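Search this site Enter keywords Go

The Trusolero Requisition

The Equipment Planning Group of the Bennani Institute convened in the upper meeting room to consider a single item of business, namely the request of the Domestic Handling Programme for a second manipulator arm. Ms. Séverine Mallet presided. Mr. Kane Tautahi attended on behalf of the Programme and had brought with him a folder, a laptop and the expression of a man who had been refused before.

The request had first been tabled in May, when it was returned for want of a maintenance figure. It was tabled again on 22/12/2023, and the chair observed that the maintenance figure had now been supplied, in pencil.

"The sum is 2000 dollars a year," said Mr. Tautahi. "Cerkitz will put it in writing once we commit."

"And Stekero?"

"Stekero will put it in writing now. Their arm is slower to arrive."

Mr. Anas Karaki, who held the capital budget and seldom spoke before the second page, turned to the second page. He wished to know what work the present arm performed, in terms that could be repeated to the governors. Mr. Tautahi replied that it was engaged upon the table-laying series, a grey plate and a bottle of tomato ketchup being the current articles, and he turned the laptop so that the members might see.

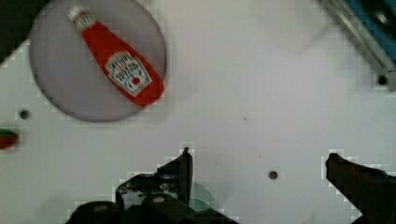

The Programme's difficulty, he continued, was one of hours. Two research streams had been promised the same bench. The kitchen stream held the mornings by long custom, and the packaging stream, under Dr. Soon-im Do, had been given whatever remained. Dr. Do had written to the chair on the matter. Her letter was courteous throughout and ran to four pages.

Ms. Mallet read the final paragraph aloud. It stated that Dr. Do did not question the importance of condiments, but that she had been engaged by the Institute on the understanding that she would have the use of an arm.

There was a silence, during which Mr. Karaki wrote something down and underlined it.

"Trusolero have offered a lease," he said at length. "The deposit is 50 per cent. I mention it because the capital line will not bear a purchase before the new financial year, and the lease would fall under operating."

"A lease has to be returned," said Mr. Tautahi.

"So has most of what I approve, in my experience, and generally without its cables."

The chair directed that the remark be left out of the record. She then asked whether a leased arm would accept the fingers the Programme already owned, for she had signed the order for those fingers herself and recalled the price with some clarity. Mr. Tautahi said that he would need to see the flange drawing. He opened the folder, looked through it twice, and closed it. His hand went back to the laptop.
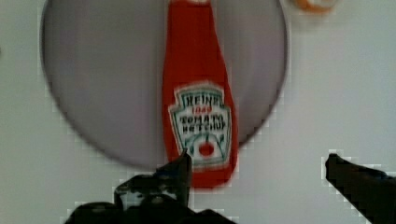

"Would the adapter be an additional cost?" asked Mr. Karaki.

"It would be charged separately from the lease, unless we have it written into the agreement before signature."

"Then have it written in."

Mr. Tautahi undertook to do so. The chair proposed that the lease be recommended for one year, that Dr. Do be given first call upon the leased arm, and that the question of purchase be held over. Mr. Karaki seconded. Mr. Tautahi, who had no vote, was thanked for his attendance.

He met Dr. Do on the stairs. She had her coat on and was carrying a box of flattened cartons under one arm.

"First call," he told her. "On a lease."

She considered this, shifting the box to her other side. "When does it come?"

"When Tarek Berrada at Trusolero has the drawing."

"And who has the drawing?"

Mr. Tautahi said that he believed it was in the other folder, and went back up to look for it.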